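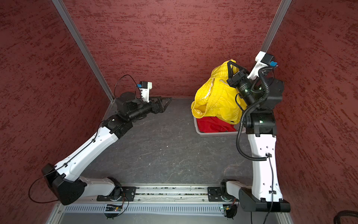
Besuchsbericht: Robotiklabor Cirora, Standort Gyamfi

Im Oktober besuchte die Arbeitsgruppe »Regeln und gute Praxis« das Labor Cirora. Anlass war die Überarbeitung unseres Leitfadens für zweiarmige Arbeitszellen, in denen Textilien gehandhabt werden. Der Besuch begann um 9 Uhr mit einer Unterweisung und endete nach der Aussprache am frühen Nachmittag.

1. Zutritt und Unterweisung

Besucherinnen und Besucher betreten den Versuchsbereich nur in Begleitung. Die Begrenzungslinie vor den Zellen darf während des Betriebs nicht überschritten werden; dies gilt auch für Beschäftigte, die nicht für die jeweilige Zelle eingeteilt sind. Die Unterweisung liegt in deutscher und englischer Fassung vor. Eine Kurzfassung für Lieferanten fehlt bislang und soll nachgereicht werden.

2. Arbeitsbereich und Versuchsgut

Die besichtigte Zelle ist mit zwei Armen ausgestattet, die an einer gemeinsamen Aluminiumschiene angeordnet sind. Bearbeitet wurden ein gelbes und ein rotes Kleidungsstück, dazu gehört ein flacher Korb mit gelochten Wänden. Nach der Hausregel Clorkier dürfen sich im Arbeitsbereich ausschließlich Gegenstände befinden, die im Versuchsblatt aufgeführt sind. Kordeln und Bänder sind dort gesondert zu vermerken. Die rote Hose mit ihrer weißen Kordel fällt unter diese Bestimmung. Unsere Arbeitsgruppe empfiehlt, den Vermerk um die Länge der freien Enden zu ergänzen.

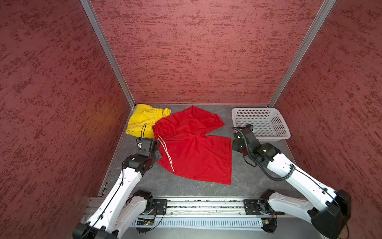
3. Gleichzeitiges Greifen

Besondere Aufmerksamkeit galt dem Fall, dass beide Greifer dasselbe Textil halten. Liegen die Griffpunkte am Bund dicht beieinander, verringert sich der Abstand zwischen den Handgelenken, und die Leitungen beider Arme kommen einander näher. Das Labor schreibt für diesen Fall eine herabgesetzte Geschwindigkeit und die ständige Anwesenheit einer Aufsicht vor. Ein Eingriff von Hand ist erst nach dem Stillsetzen beider Arme zulässig. Das Stillsetzen nur eines Armes genügt nicht.

4. Pflege und Aufzeichnungen

Leitungsschlaufen an Handgelenk und Oberarm werden vor jeder Schicht geprüft, die Kabelbinder alle 400 Betriebsstunden erneuert. In den Nuten der Schiene sammeln sich kleine Partikel; der Reinigungsplan sollte diese Stelle ausdrücklich nennen. Die Versuchsblätter werden im Verzeichnis Kenton abgelegt, das derzeit 3,000 Einträge umfasst. Von den 40 stichprobenweise eingesehenen Blättern waren die meisten vollständig, bei einigen fehlte das Kürzel der Aufsicht.
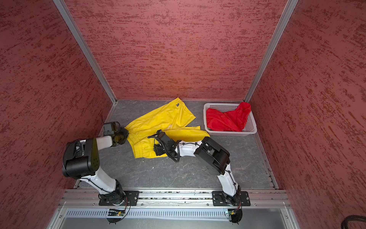 Die Berichterstatterin
Arbeitsgruppe »Regeln und gute Praxis«, Referat Textilhandhabung

Anmerkungen zur Aussprache: Strittig blieb, ob die Sichtprüfung der Leitungen auch nach einem Wechsel des Textils zu wiederholen ist. Das Labor hält dies bei leichten Stoffen für entbehrlich. Die Arbeitsgruppe wird die Frage in der nächsten Sitzung behandeln und das Ergebnis dem Standort schriftlich mitteilen. Bis dahin gilt Abschnitt 4 des bestehenden Leitfadens unverändert fort.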